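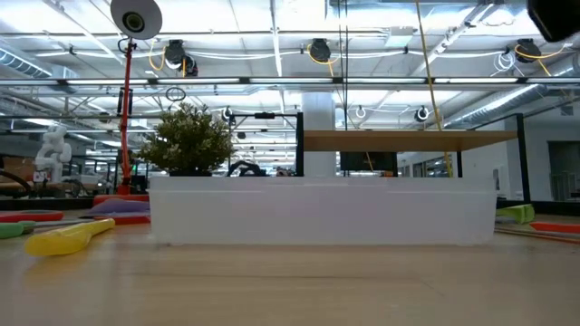
Web hosting and support move: progress report, January

To: Francine Doucette
From: Gisela Olivares
Copies: Ulises Ledesma, Damián Cabral

You asked for a plain account of where we are with the move from Braltov to Clullon, and whether the second half of the money should be released. My short answer is that the move is going ahead, the sites are up, and I would hold back part of the payment until the support side looks more like what we were sold.

Where things stand

Of the sites in scope, 6 are now served from Clullon. The main public site moved first, then the members' area, then the smaller ones that Ulises looks after. The booking site and the old document archive are still at Braltov. Booking was supposed to move before the holidays. Clullon asked for a delay so they could look at the database version, we agreed, and then we heard nothing until Damián called them. Their answer was that it will work on the new servers with "minor adjustments." I have asked for a list of the adjustments and don't have one yet.

The archive is a different problem and mostly ours. It has 1496 pages, many of them untouched for years, and a good number link to files that no longer exist. Clullon quoted for moving it as is. Ulises thinks we should clean it first. I agree with him in principle, but I have heard "clean it first" about this archive under two previous managers and it is still dirty. My suggestion is that we move it as is, block it from search engines, and decide later what deserves to live.

Speed

Clullon's summary says the main site is "significantly faster." I would be careful about repeating that upstairs. Their test was run on the home page, from a location close to their own data center, late at night. Damián ran the same test from our office on a Tuesday morning and the home page was quicker than before, while the events calendar was a little slower. He has tried it several times since with mixed results. Nobody outside has complained, and nobody has written in to praise it. I'd call it no worse.

Support

The contract promises a first reply within one working hour and "small content updates" at no extra charge. The first replies do come within the hour. Most of them are automatic and say that our message has been received. If we count only replies from a person who has read the question, the hour is missed more often than it is met. Clullon's monthly report counts the automatic ones, so it shows a perfect score. I've told our contact there, Merja Salminen, that we won't accept that figure, and to her credit she didn't argue. She has said the next report will show both.

The small updates are harder. The contract doesn't say what small means. Changing a phone number was small. Swapping a banner was small. Adding a second contact form was first small, then not small, then small again after I forwarded the sales email in which they had used exactly that case to illustrate the service. We need a written definition before renewal or we will be having this conversation every month.

Backups

Backups run every night according to the control panel. A green check mark in a control panel is not something I'm willing to report as a working backup, so in December Damián asked for a test restore of the members' area. It took 5 working days to arrange, mainly because the request was passed between two teams. The restore itself went fine: the pages came back and so did the user accounts. Uploaded images were missing from one folder, which it seems had never been added to the backup list. Clullon has added it. I would like a second test, on a site of our choosing and without advance notice, before I tell you this item is closed.

Email

Mail was never meant to be part of this project. It became part of it when the domain records were changed and the newsletter started landing in junk folders. Ulises fixed the records the same afternoon. Newsletter open rates have mostly come back, although I don't put much trust in open rates.

Money

Spending is within budget so far. That is partly because two sites haven't moved and so haven't been billed. We are also still paying Braltov month by month for those two, at their short-term rate, and that line will go over if booking isn't moved by the end of March. The savings in the original proposal assumed Braltov would be gone by now. I would not use those numbers in any presentation.

What I recommend

Release the payment for the sites that have moved. Hold the rest until booking is live and a second restore has passed. Ask Clullon for a written definition of a small update, one page at most. Keep the Braltov account open for one full month after the last site leaves, even though it costs us – we have no other fallback.

Ulises is more optimistic than I am and would release everything now to keep goodwill. You may want to hear that from him directly. Damián has the test results and the ticket log if you want to go through them.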